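Section 5: Setting up your Plurkix for rowing

Most people buy the Plurkix slide trainer for skating or skiing. Rowers come to it later, usually by way of a sore back and a physiotherapist with opinions. The set-up differs from the skating one in Section 4, so please undo that first. The blue end stops in particular have to come off.

You will need the board, both grey end stops, the foot strap, the long cord and the hex key. If the hex key is missing, look inside the left end cap, where we put it so that it would be easy to find.

5.1 Laying out the board

1. Choose a level floor with a clear arm's length on all sides. Thick carpet makes the board creep, and a creeping board will get you to the far wall in the end.
2. Unfold the board until both hinges click. One click means one hinge.
3. Fit a grey end stop at each end with the arrow pointing inwards. Tighten with the hex key until snug, then stop. Vlastimil Jelínek, who designed the stops, can tell an overtightened one by its expression.
4. Set the distance between the stops using the scale on the rail. Start at 62 if you are of middling height. Taller rowers can go up a notch at a time, and should resist going up several at once because a crewmate did.

Note: the scale numbers are not centimetres. They were centimetres on the first version of the board and we have kept the habit of printing them.

CAUTION: Do not stand on the seat carriage. It has wheels.

5.2 Fitting the foot strap and cord

1. Thread the foot strap through the slots from underneath, with the label facing the floor.
2. Pull it across the widest part of the foot. You should be able to lift your heels but not your toes.
3. Clip the cord to the ring between your feet. Pull it sharply with both hands before you sit down. A clip that is going to let go should do it while you are upright and paying attention.
4. Sit on the carriage, take the handle and slide slowly to the front stop. Your shins should be upright. If your knees are in your ears, move the stop back a notch and try again.
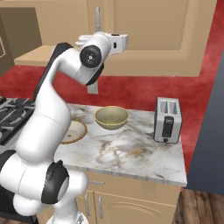 5. Slide to the back stop with your legs long and your knees soft. The stop is there to catch you on a bad day and should not be part of the stroke. If you hear a thud each time, either the rail is set too short or you are enjoying yourself too much.

5.3 Your first sessions

Leave the cord off for the first few outings. Everyone skips this step, and the Grelura support line stays busy as a result.

1. Warm up with five minutes of easy sliding, hands resting on your thighs.
2. Rock forward from the hips until your shoulders are in front of them, then let the carriage follow. Most sore backs come from doing this in the other order.
3. Push with the legs. Swing the body. Draw the hands in last. On the way back, reverse the lot: hands, body, legs.
4. Keep to a slow rhythm. Coach Mi-kyung Baek sets her novices 28 slides and then a rest, and makes them start again from nothing if anyone races.
5. Add the cord once the order of movements feels dull.

If you row on one side only, swap the cord to the opposite ring halfway through each session. Your boat may be lopsided, but there is no need for you to be.

CAUTION: Stop if you feel a sharp pain in the lower back, ribs or wrists. Ordinary tiredness in the thighs is expected and will not be accepted as grounds for a refund.

5.4 Things that go wrong

The carriage drifts to one side. The floor is not level. Turn the board end to end and try again. If it now drifts the other way relative to you, blame the house.

The wheels squeak. Wipe the rail with a dry cloth. Do not oil it. We mean cooking oil as well.

The foot strap works loose. It has been threaded from above. Go back to 5.2, step 1.

The cord has gone furry. Replace it at once with part 1123, sold by Piltside and most rowing club shops. Do not knot it, tape it or wait until after the November head races.

5.5 Putting it away

Unclip the cord and hang it up out of the sun. Loosen the foot strap. Slide the carriage to the middle of the rail and lock it with the red tab before folding, keeping your fingers clear of both hinges. The folded board can stand on its end behind a door, provided everyone who uses the door has been told.

To go back to the skating set-up, refit the blue end stops and turn to Section 4.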